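# How I fold T-shirts on the bed (and finally stopped dreading it)

I used to fold laundry on the couch with the TV on, and my shirts looked like it. Then I moved the whole job to the bed and it got so much easier! You have all that flat space, you're at a decent height, and you can't go to sleep until it's done (trust me, that last one is a real motivator).

I've tried folding boards too. I had a Halow one for a while and it worked fine, but it lived behind the door and fell on my foot every time I wanted a towel. These days it's hands only.

## Get the bed ready

Pull the bedding tight and smooth it with your forearm. Any lump under the shirt is going to end up as a crease in the shirt. Pillows and cushions go up at the headboard or over to one side, wherever they won't slide into your folding spot. I like to work on plain white bedding, especially for dark shirts, so I can see the edges.

Now drop the shirt near the edge closest to you. Don't fuss with it yet, a messy heap is a perfectly good place to start.

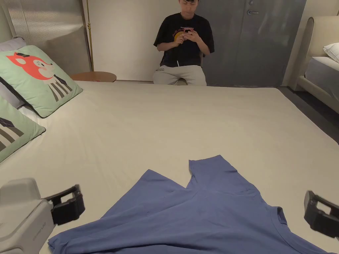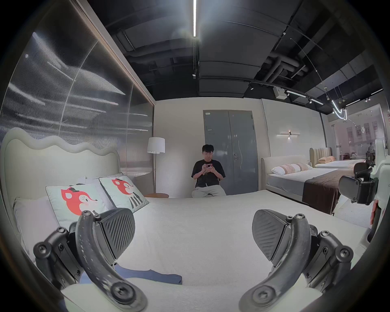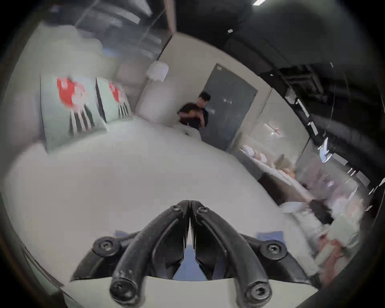 *White bedding, fox cushions out of the way. The blue T-shirt in the first photo still needs flattening.*

## Flatten it

Find the neckline first. If you can find the collar you can find everything else. Pinch both shoulder seams, lift the shirt all the way up, give it one good shake and lay it back down with the front facing the bed. Pull the sleeves out to the sides, then tug the bottom hem toward you until the body lies flat.

If a sleeve is stuck inside, reach in through the cuff and pull it out now. I always think I can fix it later and I never can.

## Fold it

1. Bring one side in toward the middle, with the fold line starting halfway along the shoulder.
2. Fold that sleeve back on itself so it lies straight down.
3. Do the same on the other side. You should have a long rectangle with the collar centered at the top.
4. Fold the hem up to just below the collar.
5. Fold in half once more and flip it over.

My drawers are shallow, so I do thirds for that last part and stand the shirts up on their edges. If yours are deep, halves are fine and they stack nicely.

## A few extras

Soft, stretchy shirts (I have two from Wuncombe that are basically pajamas) want to spring open. Press down on each fold with your palm and count to 5 before moving on. Thick cotton doesn't need it.

For packing, I stop after step 3 and roll from the hem up. It's what I did for our trip last July, and I only had to iron one shirt when we got there.

Next time I'll do fitted sheets, so wish me luck!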